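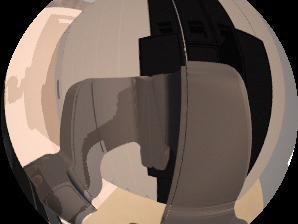 Figure 3. Computer-rendered view with a circular field and black corners. A gripper finger stands at center and right, at very close range.

3.2 Paper stock and the drying of dark areas

Pages with large dark areas are the hardest part of short-run book printing. The ink sits thickly on the sheet, takes longer to set, and is easily marked when the sheets are stacked. Printers usually deal with this by slowing the press or by dusting the sheets with a fine powder. Both methods cost time, and the powder leaves a rough feel that binders dislike. In this section we look at whether the choice of paper alone can reduce the problem.

We used two uncoated papers, Vaslow and Postwood, and one lightly coated paper, Ikwood. All were bought as cut sheets from the same dealer and kept in the pressroom for three days before use, with the wrappers open. The Postwood sheets curled slightly at the long edge during this time. They were turned over and left under a board overnight, after which they fed without trouble.

The test form was a book signature with text on most pages and halftones on the rest. Solid black appeared in the chapter openings and in the corners around round-field pictures (Figure 3). Soft greys were of interest as well, as they show mottling sooner than a solid does. The same plates were used for every paper, and the press was washed between papers. Printing was done at the Fukuda shop in May, in the morning, before the building warmed up.

Set-off was judged by lifting sheets from the delivery pile and looking at the back of each one for marks left by the sheet beneath. The pile was checked two hours after printing and again after six. Two of the authors graded the sheets separately, using the scale given in Section 2. Where the grades differed, the worse grade was kept.

Vaslow gave the cleanest backs at the first check. The ink had gone into the sheet quickly, and the solids could be rubbed lightly with a dry cloth without smearing. The price for this was a flatter black. Beside the coated sheet, the chapter openings on Vaslow looked dark grey, and fine type reversed out of the solids had begun to fill in. The lowercase e was affected first, then the a. Text in the normal black-on-white pages was sharp throughout.

Postwood behaved much like Vaslow in the solids but was less even in the greys. A faint cloudy pattern showed in the middle tones when the sheet was tilted toward a window. It was harder to see under the pressroom lamps, and we suspect that it would often be missed on press. The pattern followed the grain of the sheet and was stronger on the wire side. We did not try a second batch, so we cannot say whether it is a trait of the paper or of the lot we received.

Ikwood had the deepest black and the smoothest greys. It also had the most set-off. At the first check, marks were present on the backs of sheets throughout the lower half of the pile, where the weight was greatest. Splitting the run into smaller piles helped. With short piles set out on racks, the backs were clean enough to fold at the second check, though the folding rollers still picked up some ink from the chapter openings.

For a book that is mostly text, either uncoated paper can be run at normal speed without powder. For a book with many dark pictures the coated sheet is the better choice on appearance, provided the shop has rack space. Small shops often do not, and in that case a reduced ink film on Vaslow may be an acceptable middle course. The effect of ink film on the reversed type is taken up in Section 3.3, together with the rub tests on the folded sheets.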